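Small Tips for Running a Business From Your Kitchen Table

I've run my little bookkeeping business from home for 12 years, and most of what keeps me sane is pretty basic stuff. First one: clear the breakfast things before you open the laptop! I used to answer clients next to a plate of toast crumbs and I felt like a kid playing office.

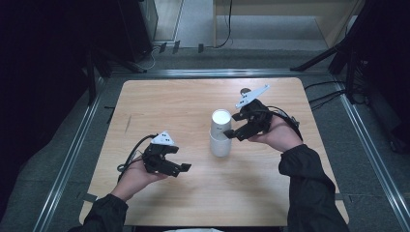

Second, keep your receipts in one old recipe box with a divider for each month. I toss mine in every Friday (okay, most Fridays) and June doesn't get mixed up with July anymore. My friend Merja uses a muffin tin for stamps and paper clips, and I stole that idea right away.

Oh, and write your prices on a card and tape it inside a cabinet door. When somebody calls asking for a discount, I open the cabinet and read it out loud. I quoted 400 dollars on a 530 dollar job once, and that card went up the same night.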